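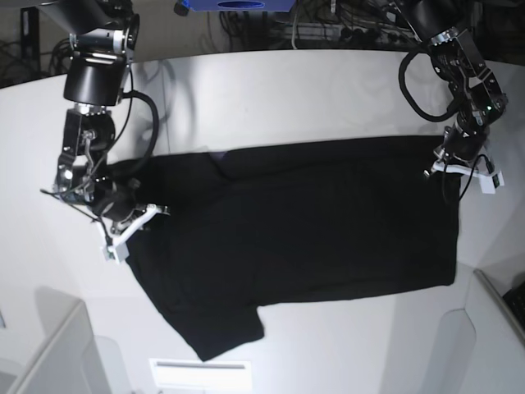
The Black T-Shirt Gallery
Posted Feb 13, 2019 by Yatziri Sandoval

Welcome to the least colourful page on the site. The other galleries have gone to people with quilts, christening gowns and a really very good set of curtains from Dornden. I asked for something manageable and was given T-shirts. There are 83 of them in the Kidstead clothing store, nearly all black, and every one needs to be flat before it can be folded, which is where most of my winter has gone.

Click a picture to make it bigger. It will still be a black T-shirt.

Spread out, black on white
Short sleeves, white table, hardly a wrinkle to speak of. The right edge is pleasingly straight and I'd like some credit for noticing.

The same, for sleeve enthusiasts
One sleeve sticks out at the lower left with its cuff nice and square. Up at the top left a bit of cloth has doubled over on itself, as black cloth will the moment you stop glaring at it.

More of the gallery goes up in March, once I've been through the long-sleeved ones. They are worse.

A few people have written in to ask how I fold mine. Face down, sides to the middle, sleeves back on themselves, then up from the hem in thirds. Magaña fold theirs in half and roll them, and we're all still on speaking terms. If a shirt has a crease across the shoulder, open it out again and start over. Folding on top of it only gives you two creases.

The white table is a joy, by the way. I used to do this on a dark brown one in the Branau room, where you could lose a black shirt while leaning on it. White shows every bit of fluff too, so keep a lint roller handy and try not to wear a pale jumper.

Prints are 80p each from the front desk, or 300p for a set. So far we have sold none. I remain hopeful, and my mother has a birthday coming up.

Next gallery: Tea Towels, Part One
Previous gallery: Curtains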